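Home | About us | Cases | Guides | Records desk | Contact

Print this page | E-mail this page

About Bulden

Bulden follows public purchasing cases through the courts. We read tenders, contracts, audit reports and court rulings, and we publish what they say in language that people outside the legal trade can follow. Most of our work concerns the buying of equipment, fuel, buildings and repair services by ministries, regional authorities and towns.

The office was opened by Clotilde Royer and Gwenaël Picard, who had worked together on a regional paper and had both covered the Fornon trial. Fornon was a supplier of heating equipment to public buildings. Its contracts had been signed, extended and paid over several budget years before an auditor asked to see the delivery slips. The trial was reported on its first day and on the day of the verdict. The hearings in between, where most of the facts came out, were heard by a nearly empty press bench. Royer and Picard kept their notes from those hearings, and the notes became the first file in our archive.

The archive now holds 589 case files. Each file has a timeline, a list of the parties, the charges as they stand, and copies of the documents we are allowed to publish. A file stays open until the last appeal is decided. When a person is acquitted or a charge is dropped, the file says so at the top, in the same size of type as the original charge.

What we do

Our reporters attend hearings, including the short procedural ones on bail, the return of seized property and the choice of experts. We report who asked for what and what the judge ordered. We do not guess at verdicts.

The records desk handles requests for documents. Public bodies often refuse a first request, or send pages with the prices blacked out, and we appeal when we think the law is on our side. A request that goes to appeal can take 180 days or more. Readers may ask the desk for help with a request of their own. We help with the wording and the deadlines, but we do not act as anyone's lawyer.

We also write guides. The most used one explains how to read a framework contract, and a newer one covers the difference between detention, arrest and formal charges, which are mixed up in a good many news reports.
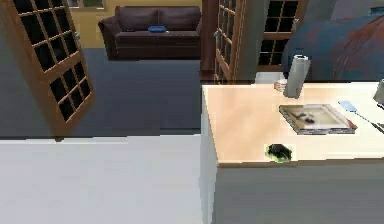
Countertop, with a sofa in the room beyond.

How we work

Every article is read by a second person before it is published, and every figure in it is checked against a document. If the document is public, we link to it. If it is not, we say what kind of document it is and how old it is. Anyone accused of something in one of our articles is asked for a reply, and is given a fair amount of time to send one. We print the reply in full if it is short and put it in the case file if it is long.

We name suspects only after charges have been filed, or when they hold a public office connected to the case. Relatives are left out unless they are parties.

Mistakes are corrected on the page where they were made — with a note giving the earlier wording. In our reporting on the Drako road salt contract we gave the wrong court for the second appeal. The note is still there, and will stay.

Who pays for it

Bulden is funded by reader subscriptions, by fees for training courses and by grants. No single grant may cover more than a fifth of a year's budget. We take no money from political parties, from public authorities or from companies that bid for public contracts. The accounts are put on this site each November.

Training courses are held for groups of up to 50 people, usually local reporters, council members and staff of citizens' groups. The basic course lasts 3 days and works through one closed case from the first tender notice to the final ruling. For the past two years that case has been Le Goff, a school repair contract with a complete paper trail.

Contact

Tips may be sent by letter or through the contact page. Please do not send original documents — a copy is enough for us to begin. Clotilde Royer edits the case files and answers questions about corrections. Gwenaël Picard runs the records desk and the courses.

The telephone is answered from 9:30 a.m. until 4 p.m. On hearing days it may take us until the evening to call back.

This site uses cookies to remember your settings and to count visits. By continuing to use the site you agree to this. Accept | Change settings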